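Unit 6 handout: Comparing hand-held grippers on soft goods
Course notes, Rosalía Cantero. Lab section: Valeriano Lozano

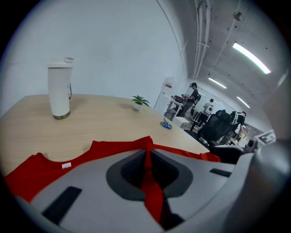 Fig. 6.1. Hand-held gripper on the T-shirt task, wide-angle view from the tool. The red strip in the middle is shirt fabric drawn into the central recess.

Cloth is my favorite thing to put in front of a gripper. A block or a cup has one shape, and once you know it you can plan the whole grasp on paper. A T-shirt has a new shape every time you touch it! You pinch a shoulder, the neckline shifts, and the plan you had a second ago is out of date. That makes it a wonderful test for comparing two tools, and this week we do just that.

The two tools

We will use the Tistwood and the Strachan. Both are held in the hand, both carry a camera that looks out over the gripper body, and both log to the same controller box, so the recordings line up without any extra work from you. The Tistwood has the wider opening. The Strachan closes more softly and needs less squeeze from your hand, which you will notice by the end of an afternoon.

Last year's section left us 2523 recorded grasps, 1107 of them on cloth. Please look through a few before lab. Valeriano has put a starter set of 388 in the course folder, already sorted by tool.

What to look for in a wide view

Go back to Fig. 6.1 and find the neckline. You can follow it as a wavy edge, and there is a small white tag near the collar. Those two features are gold for anyone trying to work out which way a shirt is facing. Plain fabric in the middle of the chest gives you almost nothing — a patch of red looks like any other patch of red.

Now notice how much of the room comes along: chairs, people farther back, ceiling lights. A wide lens keeps the shirt in view even when your wrist is turned, and you pay for it with curved table edges and bright lights in the corner. Exposure is worth a paragraph in your report. Try the same grasp with the tool tilted up and then tilted down and compare the color of the cloth in the two recordings.

Procedure

Lay the shirt flat, front side up. Pinch at the hem, lift to the height of your elbow, hold for a slow count of three, lower, release. Do ten with the first tool, then swap. Partners trade halfway through. Then repeat the set with the pinch at the collar.

Mark each grasp as clean, slipped or bunched. "Bunched" means you picked up more layers than you wanted. It happens a lot with the Tistwood at the hem and I would love to know if your numbers agree. Don't throw away the bad ones. A slipped grasp with a good recording is worth more to us than a clean one with the lens pointed at the ceiling.

Questions people asked last time

Can we bring our own shirt? Yes, please do. Thick sweatshirts are fun.

Does fold direction matter? Try it and see. The Jullosley notes (reading 161 in the packet) argue that it does, mostly on ribbed collars, and I'm only half convinced.

Due before the July session: your tally sheet, six recordings you find interesting, and one page on which tool you would choose for a folding job.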